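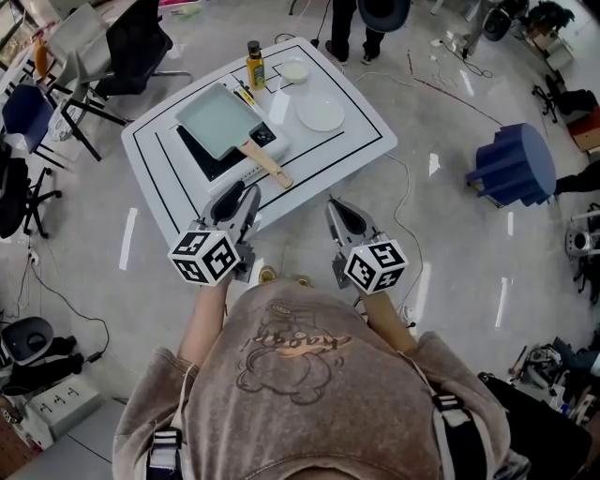
Home | Stories | Poems | About | Contact

Print this page | E-mail to a friend

The Pancake Tenancy

I had 37 minutes before the landlady came round, and I'd promised her pancakes. I don't know why. She'd rung about the boiler and I panicked and said come for your tea – I do pancakes on a Monday! I had never done pancakes on any day of the week.

The oven at Ferby Court had been dead since I moved in, so everything got cooked on one black induction hob on the table, with its cable trailing off the side for people to fall over. I got out the green pan (the posh one, wooden handle, Mum's leaving present), the oil and a white bowl for the batter. One plate. I only owned one plate, so I decided I'd already eaten.

The first pancake came out like a flannel. The second folded itself in half and wouldn't be talked out of it. I put both in the bin, under a newspaper, and turned the hob down to 6, which my gran would have called sulking heat. The third one slid about beautifully and I actually cheered.

Then the doorbell went, 30 minutes early, and in she walked in her good coat, stepped neatly over the cable and looked at my pan for a very long time.

"Is that a Lerus?" she said.

I said I thought it might be.

"I had one of those in my first flat," she said, and took off her coat – and her rings – and held out her hand for the spatula.

6 comments | 449 shares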